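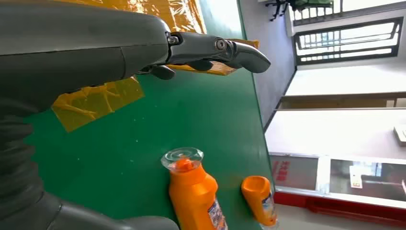
Semach lose at Kvam, and the table tightens

19/05/2022

Semach went down 2-1 at Kvam last night and I don't think they can complain much. They were slow in the first half, and the equalizer came from a corner they hadn't really earned. Kvam got the winner in minute 71, a low shot after a bad clearance.

The crowd was 3000, good for a midweek game. The 200 away fans were loud until the second goal.

Sulia drew 0-0 with Fekness, so the top three are now two points apart. Semach still have the easier games left. Their next one is at home to Fekness, and I'd start the same back four but change the midfield.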